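Flosari two-arm kit, notes after the first month

8/11/18

I ordered the Flosari desktop kit in March and it shipped from the Ernwood warehouse with one box missing, so this review covers less time than I wanted. The missing box held the second power supply. Ernwood sent a replacement without argument.

The kit is two arms, a controller board, cables and a printed manual. Price as delivered was $700. The manual is good through the mechanical assembly and thin after that. Servo ID assignment gets half a page, and the table on that page lists two of the joints in the wrong order. If your elbow moves when you command the shoulder, swap those entries in the config file and leave the wiring alone.

Fasteners: I used 197 screws. The bag labels do not match the manual's part numbers, so sort by length before starting. The small ones strip easily. Use a proper driver and stop when the head seats.

Calibration is done one arm at a time. Power up, wait for the LEDs, move each joint to its mark, save. I then ran a 500-cycle repeat move on each arm at half speed. The left held its position to my satisfaction. The right drifted at the wrist until I replaced the horn screw, and it has been fine since.

Software is the weak part. The Flosari control panel drops the connection when both arms are polled at the default rate. I switched to the Janmont driver, lowered the rate, and have not had a dropout. Janmont does not support the teach mode, so I go back to the Flosari panel for that.

Current job is wire handling. The grippers close squarely, but thin wire slides along the fingers unless it is taken near the connector. Ersoy sells a set of rubber finger pads that should fit. I have them on order.

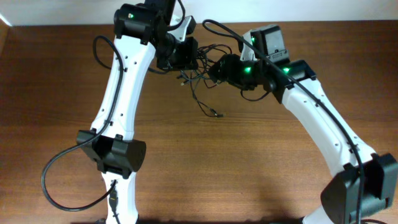
Both arms at the wire bundle, servo LEDs green.

Cable routing still needs work. The supplied leads are long enough to make a wide loop beside the arm, and I want that slack clipped down before I raise the speed. Next post will cover the pads and the clip positions.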